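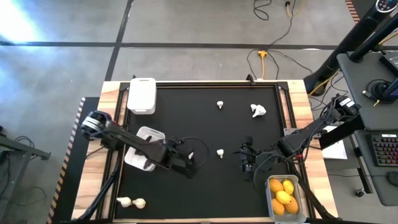 Bench Sorter and Packer - casual, Zalenwood

Brireck is looking for casual staff to sort and pack small goods at our Zalenwood site. The work runs from April and suits someone who is happy doing careful, repetitive jobs on their feet.

About the work

Goods are set out on a worktable, checked and put into baskets or bins for the packing line. Most pieces are small enough to pick up between finger and thumb. Some are light in colour and show up well against a black work surface, others need a closer look. You will be shown what to keep, what to set aside and which container each type goes in before your first full shift.

Day to day you will:

Sort small items by type and condition
Fill baskets and bins to the marked level and no higher
Set aside anything chipped, dirty or stuck together
Label finished bins and move them to the trolley
Wipe down the tabletop at each changeover
Sweep your area at the end of the shift

Hours and pay

Morning shift starts at 7 am and afternoon shift at 1 pm. We need people for 15 hours a week to begin with, and there may be more during busy periods. Pay is under the casual rates set out in your offer letter, with loading included. The first 9 shifts are treated as a trial for both sides.

What we are looking for

No previous packing experience is needed. You should be able to stand for most of a shift, see small differences in shape and colour (glasses are fine), and lift a full bin to waist height. A forklift ticket is useful for other jobs on site but you won't need it for this one. You must have the right to work in Australia.

The site

The work area has a concrete floor, so supportive closed shoes are a must. We supply gloves, aprons and hairnets. There is a lunchroom with a fridge and microwave, and free parking off the Holtovton road. Bus 155 stops 100 metres from the gate, though the last one leaves before the afternoon shift finishes - please check you can get home before you ask for afternoons. 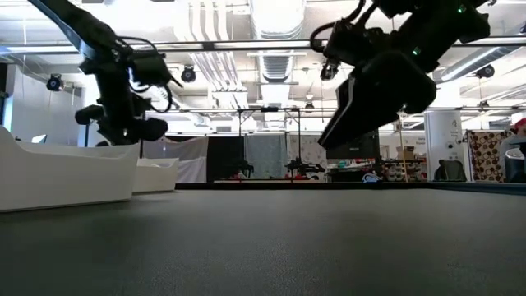
Can I sit down while sorting?

Most sorting is done standing, but stools can be arranged for part of a shift if you let the supervisor know when you apply.

How to apply

Send a short note and a resume to Kenneth Kerr at the Brireck site office, or drop them at the front counter between 9 am and 3 pm. Tell us which shift you would prefer and when you could start. A cover letter isn't required. Applicants we want to meet will be asked in for a short sorting task and a walk around the floor, which takes less than an hour and is paid.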